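Reading time: 4 min

April 1, 2023
By Kwaku Ankrah

Progress report to the Boros Fund: automation of the breakfast line at Tristden Kitchens

The second stage of the project is complete and we are ready to begin the third. This report sets out what has been done since the last payment, what has changed for the kitchen staff, and where we are behind.

The fund will remember that Tristden prepares 1,000 breakfasts a day for hospitals and care homes. The work we proposed to automate is the portioning of dry goods and cooked beans into trays, and the serving of toast. These are the jobs staff named as the hardest on wrists and shoulders when we spoke to them before the application went in. They are also the jobs we find hardest to cover when someone is off sick.

Work done in this period

The first arm, supplied and fitted by Jekach, is now in place at station 4. It runs on the early shift only and always with a trained member of staff beside it. It fills trays with dry goods from open tubs. It does not yet handle cooked beans or toast on the line.

For those tasks we are still collecting demonstrations. Staff carry out the movement themselves with a hand-held gripper, and the recordings are used to train the arm. We had planned to have the supplier's people do this. After the first fortnight we moved the work to our own kitchen staff, as the supplier's recordings did not match how the food is handled here. A person who has served beans for years tips the spoon differently from one who has not, and the difference showed in the spillage.

Seven members of staff have been trained to record. They do so in sessions of no more than two hours, away from the line, and the time is paid at the supervisor rate. The rate was agreed with the union representative before the first session and is written into the rota.

What has changed for staff

No posts have been lost and none will be lost under the terms of the grant. Two people who used to work at station 4 have moved to checking and labelling. One asked for the move. The other did not, and has told us she misses the company at the old station, where four people used to stand together. We have since changed the break times so that the group can sit down at the same hour. She has the option of going back to hand portioning in May.

Reports of wrist pain on the early shift have gone down. The period is short and I would not want to put much weight on it. On the late shift, where nothing has been automated, reports are unchanged.

The main complaint is pace. When the arm runs well it fills trays faster than they can be lidded, and the person lidding feels pushed. We have asked Jekach to slow it to the speed of the line and to put the control within reach of whoever is lidding. The slower speed is in place. The control is not, and I have written to them twice.

A second complaint was about who sees the recordings. Some staff were worried they would be used to judge how quickly they work. We have put in writing that they will not be, and that line managers have no access to them. Records are kept on the Rikum system under a session number, without names.

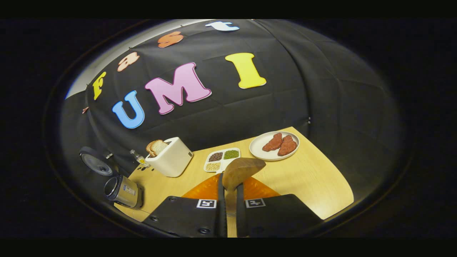
Recording table with toaster, divided tray and wooden utensil held in the hand-held gripper.

Delays and spending

Training for cooked beans is four weeks behind. Part of this is the change of recording staff described above. The rest is down to the utensils — the first set we bought slipped in the gripper and the sessions had to be repeated. The cost of the repeat sessions has been met from the contingency line, and no further money is requested for it.

Spending on equipment is in line with the budget. Spending on staff time is over, as we had not allowed for the supervisor rate. I propose to cover this from the travel line, most of which has not been used, and would be grateful for the fund's agreement in writing.

Next period

We will finish the cooked bean recordings and start trials of that task at station 4, on the early shift. Toast will follow once the beans are running without a second person on standby. The late shift will not be changed until its staff have seen the early shift at work and had a meeting of their own about it. The next report will include the results of the staff survey, with the comments given in full.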